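3.2 Korpus und Vorgehen

Grundlage der Auswertung sind die Kommentarspalten unter 69 Teasern zu Horrorkomödien, die für den Vertrieb über Streamingdienste produziert wurden. Berücksichtigt wurden ausschließlich Teaser mit einer Laufzeit von höchstens zwei Minuten, die vor dem eigentlichen Trailer erschienen sind. Nach Entfernung von Dubletten und reinen Emoji-Beiträgen blieben 2206 Kommentare übrig. Stichtag der Erhebung war der 15. Mai; später eingegangene Beiträge wurden nicht mehr aufgenommen.

Die Kodierung übernahmen Iwona Szczepańska und Davoud Hosseinzadeh unabhängig voneinander. Das Kategorienschema geht auf die Typologie von Ghorbani zurück, die zwischen Gattungserwartung, Besetzungserwartung und Handlungsvermutung unterscheidet. Im Probedurchlauf im April wurde deutlich, dass die dritte Kategorie zu weit gefasst war. Sie wurde deshalb in Vermutungen über die Bedrohung (wer oder was tötet) und Vermutungen über den Ausgang (wer überlebt) geteilt. Strittige Fälle wurden gemeinsam besprochen und, wo keine Einigung zustande kam, von Tâm Dương entschieden. 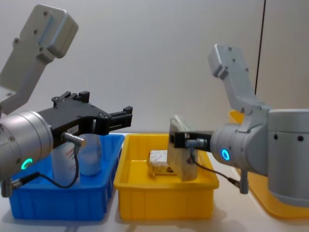
Abb. 4: Zwei Roboterarme an einem hellen Tisch, dazwischen ein blauer und ein gelber Kunststoffbehälter.

3.3 Besetzung als Gattungssignal

Auffällig ist der Anteil der Kommentare, die sich auf einzelne Mitwirkende beziehen, ohne den Film selbst zu erwähnen. Besonders deutlich zeigt sich das, wenn eine Rolle mit einer Person besetzt ist, die vor allem als Musiker bekannt ist. In dieser Gruppe, die 13 Teaser umfasst, wird die Besetzung fast durchgängig als Hinweis auf den Tonfall gelesen. Wer einen Schlagzeuger als Nachtportier sieht, rechnet mit Komik, auch wenn der Teaser selbst keine Pointe enthält. Kiani spricht in diesem Zusammenhang von einer »geliehenen Ironie«, die aus der Bühnenfigur in die Filmfigur übergeht (Kiani, Kap. 2).

Am Teaser zu »Ferker« lässt sich das gut nachvollziehen. Er zeigt einen Mann, der einen Waschsalon betritt, eine Trommel öffnet und hineinsieht. Gesprochen wird nicht. Trotzdem ordnen die Kommentierenden den Film mehrheitlich als Komödie ein, und zwar mit Verweis auf den Hauptdarsteller und dessen Auftritte mit der Band Trorkow. Beim ähnlich gebauten Teaser zu »Selance«, dessen Hauptrolle mit einer unbekannten Schauspielerin besetzt ist, fehlt eine solche Einordnung weitgehend. Dort überwiegen Fragen nach der Gattung. 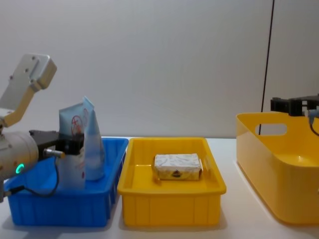

Für die Vermutungen über die Bedrohung ergibt sich ein anderes Bild. Insgesamt wurden 316 Kommentare dieser Unterkategorie zugewiesen. Sie stützen sich vor allem auf den Titel und auf die Kurzbeschreibung unter dem Video, kaum auf das Gezeigte. Schon ein doppeldeutiges Verb in der Beschreibung genügt, um Vampire, Werwölfe oder Kannibalen ins Gespräch zu bringen. Spätere Beiträge greifen die erste genannte Vermutung meist auf und variieren sie. Widerspruch kommt vor, bleibt aber knapp und wird selten beantwortet.

Offen bleibt, wie weit sich diese Befunde auf längere Trailer übertragen lassen. Bagheri nimmt an, dass die Bedeutung der Besetzung mit zunehmender Laufzeit abnimmt, weil dann mehr Handlung zur Verfügung steht. Das vorliegende Material erlaubt dazu keine Aussage. Auch Mehrfachkommentare derselben Konten wurden nicht gesondert ausgewiesen, sodass einzelne sehr aktive Fans das Ergebnis bei kleineren Produktionen verschoben haben können. Auf die Rolle der Fangemeinden geht Abschnitt 3.4 ein.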